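Lorker head recorder kit: a month of filming chores with it

Reviewed by Mirko Mancuso
November 8, 2021

I've been gathering hand demonstrations for Plinunora since the start of October, mostly small household jobs that a learning system is supposed to pick up by watching people do them. For all of it I used the Lorker, the head-worn recorder kit from Bundgaard, and I promised several of you in the comments that I'd write it up properly once I'd lived with it for a bit. So settle in, because I have opinions about the strap.

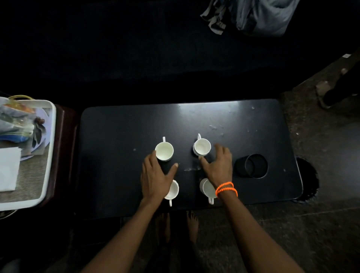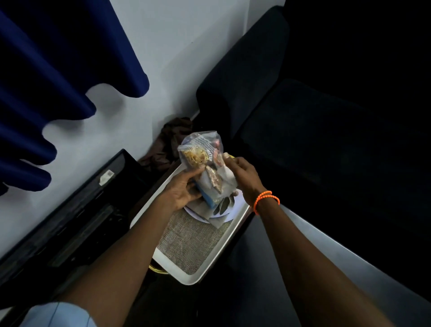

Cups on the dark table, and the snack bag over the tray.

Those two are from Sveva Galli's session, and they are pretty typical of what we collect. Cups are my favorite task, I'll admit it. You have four of them on a table, two hands, and an enormous number of ways for the handles to end up pointing! Packets are the other end of the scale. They crinkle, they shine, you can see through some and not through others, and no two people take hold of a plastic bag in the same way. If you want a learning system to cope with somebody's real living room, you need plenty of both.

What you get in the box is the recorder itself, a headband with a second strap over the top, two batteries, a charging dock, a short cable and a little clicker for marking where one try ends and the next begins. There's also a printed card with the setup steps, which I lost on the second day and didn't miss.

Let me start with the fit. The headband is soft, it's wide, and it has a proper dial at the back, so you can go from my head (large) to Sveva's (not large) in a few seconds. The top strap is another story. It's a thin bit of elastic with a plastic slider, and the slider creeps. You tighten it, you do a few tries, and the view has tipped toward the ceiling. I ended up sewing a couple of stitches through mine, and that fixed it for me, but then of course it doesn't fit anybody else. I wrote to Bundgaard and got a friendly reply saying a new slider is coming. We'll see.

The view is where the Lorker earns its money. It looks down at the right angle for table work, and it's wide enough to keep both hands in the picture even when they're doing different things. In the cup picture you get both forearms coming in from below and even Sveva's toes on the floor, so you can tell how she was placed relative to the table. Some people will say that's wasted space. I'd much sooner have it! With my old Gonside recorder I was forever losing the left hand off the side, and a demonstration with one missing hand is worth very little when the job takes two.

Low light is more of a mixed bag. Look at the second picture: the bag, the plate and the tray come out nicely, and then the seat on the right goes almost to black. The cup picture has a very dark background too, although the white cups stand out well against the table. For our purposes the hands and the things being handled matter most, and those I could make out fine. If you need the whole room, bring a lamp. I tried a clip-on one in my own kitchen and it helped a good deal, though a glossy table will throw some of that light right back at you.

Small print is so-so. On one of the snack packets I can read "MIXTUR" up the side, and the rest of the lettering is beyond me. We don't train on labels, so I don't mind, but it's worth knowing if you do.

Battery life: I got about 20 tries per battery on the longer tasks, with pauses left running, and the dock fills one while you use the other. Good enough. The recorder does get warm against the forehead after a while, and I'd take a break then anyway - people's movements get sloppy when they're bored, and it does show up in the recordings.

Now the clicker, which I was ready to hate and have come to love. One press for a new try, a long press to throw away the last one. With my old setup I was trimming everything by hand at night, with cold tea next to me, and making mistakes. By the end of October we had 600 tries that I'd count as usable, and cutting them up took me one afternoon. The desktop program that goes with it is plain but steady. It crashed on me once, during a large copy, and picked up where it had stopped. I do wish it let me add a note while recording. As it is I keep a paper notebook beside me and write things like "handles toward you" or "bag again, slower," and then type it all in afterward.

A few words for anyone about to start a collection of their own, whichever recorder you buy. Leave people's bracelets and sleeves alone. Sveva wears an orange beaded bracelet on her right wrist, and I want that sort of thing in there, along with watches and long cuffs and bandaged thumbs. Leave the table as it is, too, smudges and all. And please don't tell people how to hold the cup! I did that for the first week and had to redo nearly everything.

So would I buy it again? Yes, and I'm ordering a second one for the group, stitches or no stitches. I'm giving it 7 out of 10, and the new slider would nudge that up. If anyone has found a better top strap that fits the Lorker's clips, please leave the measurements in the comments, and tell me which size of elastic you used.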